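Section 3: Setting Up Your Louro Tabletop Easel

Before you begin, pick a spot you enjoy sitting in, because once the Louro is up you probably won't want to move it for a while!

1. Lay the easel face down and fold out both back legs until they click.

2. Stand it up and press gently on the top bar. A little give is fine - wobbling means a leg hasn't clicked.

3. Set the back to the angle you like. Most folks start at notch 9 for drawing and go down to notch 3 for watercolor, so the washes don't run off on you.

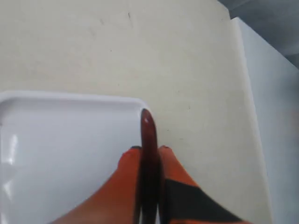

Fig. 3. Shallow white tray on a cream tabletop.

4. Put your tray on whichever side you paint with, close enough that you aren't reaching across your paper.

5. Clip your paper at the top and give it one last straightening.

Note: The ledge will happily hold a full pad, up to 400 sheets, as long as it sits all the way back.

Caution: Please don't push the back past 90 degrees. The hinge will let you, but the legs won't thank you for it, and neither will your painting.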